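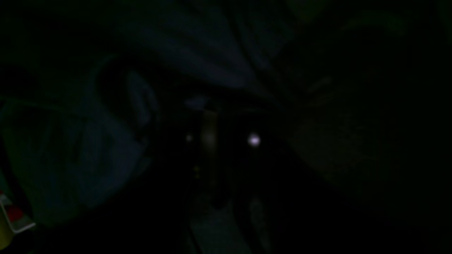 I bought the Hitard 224 because I was tired of waking up at three in the morning and not being able to get back to sleep. It's a dawn lamp, the kind that sits next to the bed and brings the light up slowly before the alarm goes off, and it also does the reverse at night, fading down through orange and red until it's off. I'd been skeptical of these for years. But I had also been living with bedrooms that were never really dark, and I didn't notice until I started reading about sleep and light and went looking for trouble in my own house with the lamps off. One small round white light is enough to own a dark room, with that lavender haze around it, while the little amber dots lower down hardly register at all. Once you've seen that difference you start to understand why people who make lamps for sleeping care so much about color, and why I ended up caring too. So before I get to the lamp, a piece of advice that costs less than a roll of tape: cover your white and blue LEDs. Then buy the lamp, if you still want one. I did, and I'm so glad.

I've had it since July, and I've used it every night except for one week at my sister's.

What's in the box

The lamp, a power cord with a nice long reach (I can get behind the dresser and around the corner without an extension), a cloth pouch I will never use, and a folded sheet of instructions. The sheet is short and clear. Setup took me one cup of coffee, and most of that was deciding what color I wanted to go to sleep to.

It's shaped like a short loaf of bread standing on its end. The front is frosted and the back is a soft gray plastic that picks up dust but wipes clean. There's a real knob on top! You turn it for brightness and press it for on and off, and you can find it with your eyes shut. My last alarm clock had five identical flat buttons along the back edge, and I once set the time to noon trying to hit snooze. I can't tell you how happy a knob makes me.

The evening fade

This is the part I didn't think I'd use and now wouldn't give up. You choose how long it takes, anywhere from ten minutes to an hour and a half, and it slides from a regular warm lamp color down to a deep red and then to nothing. I have mine on forty minutes. I read for the first half, and somewhere in the orange part the print gets hard to make out and I put the book down. I used to read until one in the morning because the lamp never told me to stop.

The red is properly red, too. I tried a cheap color-changing bulb before this and its idea of red was hot pink, and it buzzed. The Hitard is silent at every level I've tried, and I've had my ear right up against it.

One thing I'd change: the very last step. It goes down beautifully and smoothly, and then at the bottom there's a tiny jump from barely on to off. If you're awake you'll notice it. It doesn't bother me now, but the first couple of nights I was lying there waiting for it.

The morning

Mine starts at 5:50 and reaches full brightness at 6:20. About half the time I wake up on my own before the sound comes on, which is the whole idea, and those mornings are lovely. The other half I sleep right through the light and get the chime. If you sleep with a pillow over your head, or facing away from it, I don't think this is the product for you. I moved mine from my left side to my right because that's the way I roll over, and that helped more than any setting.

The sounds are fine. There are birds, there's a bell, there's something that's meant to be a stream and sounds more like a shower. I use the bell. The volume starts low and climbs, and the lowest setting is low enough that my husband, who gets up an hour and a half later, mostly sleeps through it. He does not sleep through the light at full. We settled on 60 percent during the week, and on Sunday I leave it off entirely and he's very pleasant about it.

The clock face

I saved this for its own section because it's why I picked this lamp over the Trodereck, which costs less and which plenty of people love. The numbers on the Hitard are amber, and they turn off. Off all the way, with no little standby light left glowing somewhere on the front. Tap the top and the time shows for a few seconds, then it's gone. The Trodereck my friend Seo-ah Yook has is a perfectly good lamp with a nicer speaker than mine, but its display only dims, and it has a white dot that stays on to tell you the alarm is set. She's put a square of black tape on hers and says she's forgotten about it. I would rather not put tape on something I just bought, but that's me.

I also looked hard at the Revov. Great looking, very bright, and everything goes through an app, including changing the alarm time. I'm trying to keep my phone in the kitchen at night, so that was the end of that.

Does it help?

I think so, and I want to be fair about how I know. I didn't run a sleep study. I changed several things at once: the lamp, the phone in the kitchen, and the tape over the lights on the modem and the power strip. I still wake up at three sometimes. What's different is that I usually drift off again, and when I look at the clock (tap, amber, gone) I don't feel wide awake from having looked at it. The mornings are where I'd swear to a change. I'm not groggy in the shower anymore, and I've been on time for my early shift all month, which my coworkers have remarked on more than once.

Before you spend that much, there were 2,411 customer reviews on the store page when I bought it, and I read more than 100 of them (I know). The complaint that came up most was the memory: if the power goes out, it keeps your alarm but loses your fade settings. I can confirm that one. We had a storm and I had to put them all back in. It's a two-minute job, and I wrote mine on the instruction sheet and stuck it in the drawer. A few people said the knob got loose after a year. Mine is still tight, and I'll come back and add a note if that changes.

I paid $183, which is a lot for a bedside lamp. I waited for a sale that never came. If that's too much, a plain red or amber bulb in a lamp you already own will get you a good part of the evening half. Baek makes a screw-in one that I have in the hallway for late trips to the bathroom, and it's terrific, bright enough to keep me off the cat and dim enough that I go right back to bed. You won't get the sunrise from it.

Four and a half stars. Half a star off for the jump at the bottom of the fade and for forgetting my settings in the storm. I'm getting a second one for the guest room once my sister has decided whether she's moving in.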